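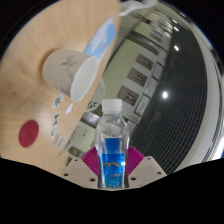
One of our tables, with a paper cup on its side and a few bits of paper still to pick up.

Print this page
E-mail this page to a friend

Table Resetters Wanted for the Povura Shared Workroom (part-time, evenings)

Hi! I'm Biljana Dimitrov and I run the workroom at Povura, upstairs on the Jolach side of the building. I'm looking for 2 people to join me on the evening reset, starting in June, and I thought I'd write this one myself instead of using the usual form, which makes the job sound like operating a submarine.

So, the work. All day long people sit at our tables. They draw, they cut things out, they fill in forms, they have long meetings about very small things, and they drink an awful lot of water and coffee while they do it. Then they go home, and the tables look the way tables look. Cups, bottles, little packets, scraps of paper, stickers (so many stickers!). Your job is to get every table back to bare wood before the morning people come in at 8.

It goes like this. You come in at 6 in the evening, hang up your coat, and grab a tray and a bucket from the cupboard by the stairs. Big things come off first: cups, bottles, boxes. Paper cups get a quick look inside and then go in the stack by the sink if there's nothing in them. Water bottles with the cap on and something left inside go on the shelf by the door, where people can claim them until Thursday, and after that we pour them on the plants and recycle the plastic. Boxes and packets that might belong to somebody go in the lost-and-found bin. Please don't open them, even if they rattle in an interesting way.

Then come the small things, and this is really where I need someone with patience. Torn bits of sticker and tiny see-through pieces hide very well on pale wood, especially under the ceiling lights when there's a shine on the table. I crouch down and look along the surface from the side. You'll find your own way of doing it. Anything stuck down gets warm water and a soft cloth, then a fingernail, then the plastic scraper. No metal scrapers, please! We had the tops refinished over the winter by Heitmann (lovely people, not cheap) and I still wince when I think about the bill.

Round flat things are their own category. If it looks like a coaster, it goes back on the coaster pile. If it looks like a sticker, try the edge with your thumb before you decide. I've peeled a coaster in my time and I've also tried to stack a sticker, so no judgment from me.

Last of all you wipe everything down, push the chairs in, take the bags out to the yard and lock up. On a normal evening two people are done in a couple of hours. After the big open sessions it's longer, and you're paid for the longer.

What you get: it's 81 shifts over the year, shared out so that each evening has two people on. The pay comes to some 800 a month if you take your full share, paid on the last working day. There's also a one-time 500 if you stay the whole year, my way of saying thank you for not making me write this ad again in the fall. Tea and coffee are free, and so is supper from Flodum downstairs on the late nights (the soup is good, the sandwiches depend on who's in the kitchen).

Who I'd love to hear from: people who like putting a room right and don't mind doing the same thing again the next day. You don't need experience. You do need to be able to lift a full recycling bag, bend and reach across a wide table, and turn up when you said you would. Students are welcome, retired people are welcome, and two friends who'd like to work the same shift are very welcome, just tell me when you write. I play the radio while I work, and we can argue about the station.

You'd be with me for the first two weeks, so you won't be left alone with the keys and the alarm on day one. After that I'm usually still in the office next door with the door open.

To apply, send me a few lines by e-mail using the link on this page. Tell me which evenings you can do, when you could start, and something about a job you've had, any job. I don't need a resume, but I'll read it if you have one. If you'd like to see the room first, drop by any afternoon after 3 and ask for me at the desk. I'll probably hand you a cloth!

Biljana

Print this page
E-mail Biljana about this job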